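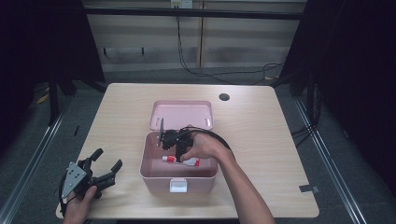
Flokine Delays Token Launch Until May

20/12/2023

Flokine, a payments startup that runs its own blockchain for small online sellers, has pushed back the public launch of its token to May. The company told users in a blog post that the extra time will go toward a second code review and changes to the way its wallet handles refunds.

The token had been due to go on sale in January. People who signed up for early access will keep their place in line, and no one has been charged yet, the post said.

Chief executive Colleen Sawatzky said the first review found 29 issues in the refund contract. Two were rated serious. Both have been fixed on the test network, but the fixes changed enough of the code that the company wants outside reviewers to go through it again.

"We could have shipped in January and patched it later," Sawatzky said in a call with reporters. "Our sellers would be the ones carrying that risk, and most of them are very small businesses."

The second review will be done by Rennie, a security firm that has worked on several wallet projects. Surachet Ongart, who leads the Rennie team, said the work is set to start after the holidays and the full report will be published.

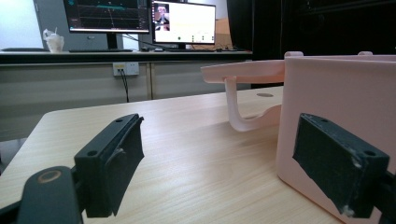
Flokine opened its test network this summer. It now has 571 registered sellers, of which 302 have completed at least one test payment. Sellers on the test network use coins with no cash value, and those balances will be wiped before the public launch.

The company also changed its plan for the token supply. Under the old plan, a portion of new tokens would have been released every month with no end date. The supply will now be capped, and tokens held by staff will be locked for two years after launch. Sawatzky did not say what the cap will be. The number will appear in a revised white paper, which she expects to release before the sale opens.

Liette Campbell, who sells sewing patterns and has been on the test network since it opened, said the delay does not bother her much. Her main complaint is that refunds can take most of a day to show up in the wallet.

Flokine said refund times should come down with the new contract, but gave no target. The test network will stay open through the review.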